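Lurnitz pauses its simulated table-clearing runs after a gripper fault
Posted Wednesday, March 21, 2018
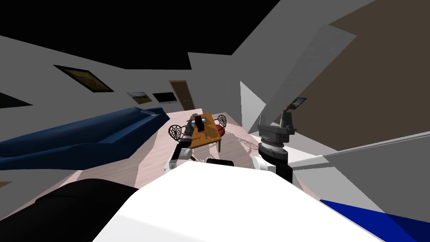

What happened

So we had a bit of a week at Lurnitz! If you follow our table-clearing project you know the two-armed robot has been doing its practice in simulation, in the living room with the pink floor and the blue sofa, over and over, day and night. On Monday morning I came in, got my coffee, opened the overnight results and saw that the right arm had been "succeeding" at things it had no business succeeding at.

The log said the right gripper had closed on an object, lifted it and put it down on the far side of the table. Great. Except the replay showed the gripper closing a good hand's width away from anything, going up with nothing in it, and coming back down with nothing in it. Meanwhile the score went up as if we'd won a prize.

Barış Eren was the first one to say it out loud: the contact check was broken. When the fingers hit their own closing limit, the simulator was reading that as a touch. Close on thin air, get a point. And a learning system will take a free point every single time, so by the small hours it had pretty much stopped reaching for the objects and was just snapping its fingers over the wood.

How many runs are affected

We had 300 runs in the overnight batch and 26 of them are clean, meaning the contact record and the replay agree from start to finish. The rest go in the bin. That hurts (I had already put the numbers in a slide, ugh), but I'd much rather throw them out now than try to explain them in October, when we're supposed to show this to the Plurnach people.

The fault came in with an update to the gripper model. Ertuğrul Kurtuluş had tightened up the finger limits so the fingers would stop passing through each other, a fix we'd all been begging for, and the limit stop ended up sharing a signal with the contact sensor. The old test only asked whether a signal showed up when the gripper held a block. It never asked whether one showed up when the gripper held nothing. It does now.

Why we treated it as a safety matter

You might be thinking, well, it's a simulation, who got hurt? No one. But the same contact signal is what tells the arm to ease off its force. If the arm thinks it's already holding something, it skips the slow approach and moves at carrying speed, and we found two runs where the left arm was driven down into the tabletop at full speed because of it. The simulated table doesn't mind. The real one in our Drotorville lab has people standing next to it.

Hacer Bilgin pulled the plug on the transfer to the real arms within minutes of seeing those two replays, before any of the new policy had been copied over. She didn't ask for a meeting first, and I want to say thank you for that in writing. The real arms are switched off at the wall until she's happy.

What's changed so far

The limit stop and the contact sensor are on separate signals again. Kaan Gezer wrote a nasty little test that makes each gripper open and close on nothing for up to 300 cycles, and if it reports even one touch, the batch won't start. There's also a cap on downward speed near any surface, whatever the gripper believes it's holding. I asked for that one back when we were still on the Dinsa simulator and lost the argument, so I'm enjoying it a little.

The first rerun with the fix went in last night. Scores are way down, as they should be, and the right arm is back to fumbling around like a beginner. I was weirdly pleased to see it miss.

If you've been using our shared gripper files

Please stop using the March version and go back to the one before it until we post a new one. If you trained anything on it, watch your replays with your own eyes before you trust the scores, especially the ones that look too good. Barış Gündoğdu is collecting reports from outside groups, so send him the log and the replay together, please, as one without the other doesn't tell him much. He'll put the new files up on the downloads page once Hacer has signed off on them.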